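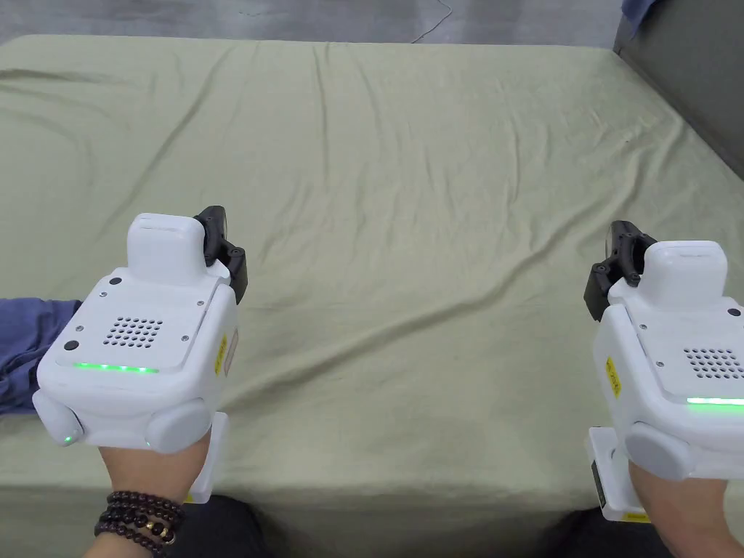 Das Bett mit dem olivgrünen Spannbettlaken.

Das Laken war von Kostex, blasses Olivgrün, und sie hatte es in Rirnorcombe gekauft, als sie noch zu zweit waren. Die Verpackung hatte 90 Grad versprochen. Sie wusch es bei 60, weil ihre Mutter das so gemacht hatte.

Im August kam die Hitze, und sie schlief auf der linken Seite, obwohl die rechte näher am Fenster lag. Morgens um 5 stand sie auf, strich den Stoff glatt und zog die Ecke am Fußende nach — die sprang immer ab. Danach legte sie die Decke zusammen und kochte Kaffee.

Er rief an und fragte, ob er das Bett haben könne. Er habe es schließlich bezahlt, etwa 600 Euro damals. Sie sagte, er solle einen Wagen mitbringen und jemanden zum Tragen.

Am Abend davor wollte sie das Laken abziehen. Sie hatte schon eine Ecke in der Hand. Dann steckte sie sie wieder unter die Matratze und legte sich hin, diesmal rechts.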